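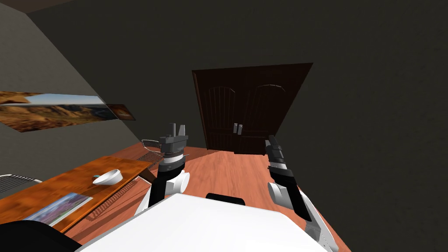
Success rate is the number everybody reports for door tasks in simulation, and I think it is the wrong number to lead with. My argument concerns one result, the Nistolo ablation that Tamunoemi Garba and Kayode Igwe circulated on Thu 4 March, but it applies to most two-arm manipulation work I have reviewed lately.

The setup is ordinary. A two-armed robot is placed in a rendered room with a table and a closed door, and a policy is trained from demonstrations to reach the handle and pull. The authors compare a policy that receives only the head view with one that also receives the wrist views. The second does better. The paper concludes that wrist cameras help, and the discussion moves on to network size.

I have no quarrel with the conclusion as a statement about that benchmark. My complaint is that the table of results does not say why. Door tasks have long stretches in which nothing difficult happens, and a short stretch in which everything does. Averaging over both tells you very little about what the extra views contribute.

Consider what the wrist view contains during the approach.

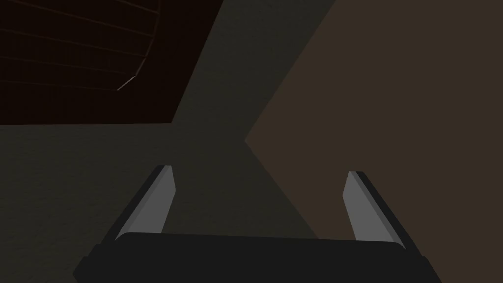
Wrist view, gripper open. Flat surfaces and a dark brown panel, with nothing between the fingers.

A frame like this carries almost no information about where the handle is. It has a few edges and low contrast, and the fingers are the brightest large features in it. A policy that leans on this input will learn the look of its own fingers very well. Feed it a wall of a slightly different shade and there is no reason to expect the same action. The authors never test that. They randomize the starting pose of the arms and leave the materials alone.

Tanko Mohammed ran the obvious check on our copy of the environment at Arsenault. He masked the wrist input until the gripper was close to the handle and then restored it. Across 21 seeds, the masked policy matched the full one on all but 2. In other words, the wrist view earned its keep at contact and could have been dropped everywhere else. That is a more useful finding than the headline, and it came from one afternoon of work on a published checkpoint.

The head view deserves the same treatment. It shows the robot both of its arms and most of the context it needs, but it changes a great deal as the body leans.
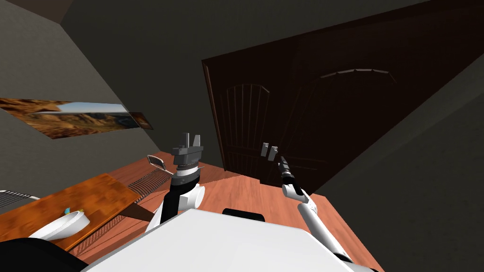 Head view under strong tilt. Both grippers are in sight, along with the door and part of the table.

A person reading this view corrects for the slant without effort. A policy has to learn the correction, and demonstrations recorded mostly from one posture will not teach it. Édgar Espinoza has argued that the fix is to supply head pose as a separate input. I agree, with the reservation that pose in simulation is exact and pose on hardware is not. Anyone adopting his fix should add noise to the pose during training and report how much.

The usual defense of a single success figure is that readers want something they can compare. Ibrahim Odukoya made this case at the Trellport workshop in September, and he is right that per-phase metrics are harder to standardize. Where does approach end and contact begin? Two labs will draw the line in different places. But the line can be published with the numbers, and a disagreement over its position is easier to settle than a disagreement over what an average means.

I would ask authors of door papers for two additions. Report failures by phase, with the phase boundaries defined in code. Then drop each camera in each phase and report what changes — this needs no retraining and costs only evaluation time. The dropped input will be out of distribution for the policy, so a loss in performance needs careful reading, but no loss at all is easy to interpret.

The Nistolo authors have released enough to make both additions possible. I hope the revised version includes them before the method gets carried over to drawers and cabinets.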